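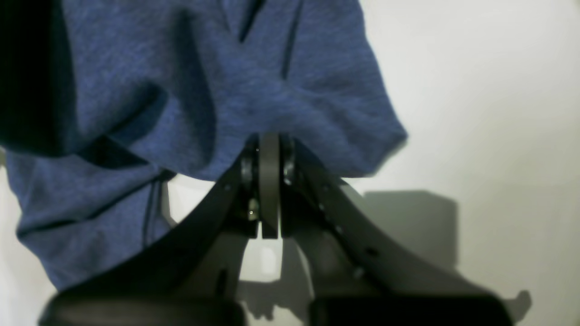 I got the invitation to Sternik's open day because I once filled out a form asking for a price on their folding cell, never bought it, and apparently never got taken off the list. Good for me! I run the back half of a small rental linen and uniform business, I fold things or pay people to fold things all day long, and I will drive two hours to see a machine that says it can do it for me.

The building is at the far end of the Tralley industrial park, past the tile warehouse. Parking is tight. There was coffee (decent) and a table of those little hard pretzels, and you signed a sheet and got a sticker, and then they walked us through in small groups. Ours had a couple of hotel laundry people, a man from a thrift sorting place, and me.

What they're selling is called the Lenis. It's a kit: one arm, one gripper, a small camera that rides at the wrist, and the software, and you supply the table. You can buy it outright or take it as a monthly service, and the person giving our tour very clearly wanted us to take it monthly. The service price includes the training, meaning they come to your place, work through your own garments, and send the results off to be turned into whatever the arm runs on. Buying outright, you pay for that part separately. I asked how much and got a "depends," so I asked again at the end and got a slightly longer "depends."

I've seen plenty of suction and clamp setups for flat sheets, and those are great for flat sheets. Shirts are another animal. A T-shirt out of a bin has no corners to speak of, it's just a lump with a collar someplace inside it, and every lump is different. So I planted myself at the shirt station and let the group go on ahead to the towels.

I liked the gripper more than I expected to. It has two wide, curved black fingers, and the screws are right where you can see them, so I asked if I could change a finger myself without calling anybody. Yes, they said, and they sell the fingers as spares. They let me handle a loose one off the bench. It felt solid, no sharp edges that I could find, and I ran it over my sleeve a few times to see if it would catch a thread. It didn't. I'd still want to try it on our older polos, which will snag on a harsh look.

The wrist camera gave me more to think about. They had its view up on a monitor next to the table, and when the arm goes in close, cloth can fill a whole lot of the picture. I asked how it knows a sleeve from a hem when all it's got is wrinkles. The answer was that it doesn't always, and that it backs off and tries a different spot when it isn't sure. I watched it do that a few times. It's kind of like watching somebody hunt for the end of the tape.

Now the numbers, which I wrote on the back of my sticker sheet. The brochure says up to 500 garments a shift. The counter on the demo table read 307 when I walked up, and they told me that was everything since the doors opened, towels included. Towels are the easy ones, so I'd love to see shirts alone. My best folder would laugh at either number, but my best folder also goes home at night and takes July off — and I can't find a second one like her anywhere.

The contract is 18 months minimum on the service plan. That's long for a shop my size. The thrift man thought so too and said it out loud, and the tour got a little quiet after that.

A few other things I jotted down. The arm is quieter than my dryers. It needs a plain, light tabletop and steady lighting, and they were pretty firm about the lighting, so my corner by the loading door is out. It does not sort. If you want sorting, they point you to Gebreyes, the outfit with the booth by the exit, whose conveyor feeds into the Lenis table. I took their flyer too. Dark navy stuff is harder for the camera than lighter colors, and I only got that by asking, and half of what I rent out is navy.

They'll do a paid trial at your own site, with your own garments, and take the fee off if you sign. I put my name down for one. I'm sending them the worst bin I have, the one with the mechanics' shirts.

If you're going to the next open day, wear decent shoes, it's all concrete, and eat first. The pretzels were gone by the time my group got back.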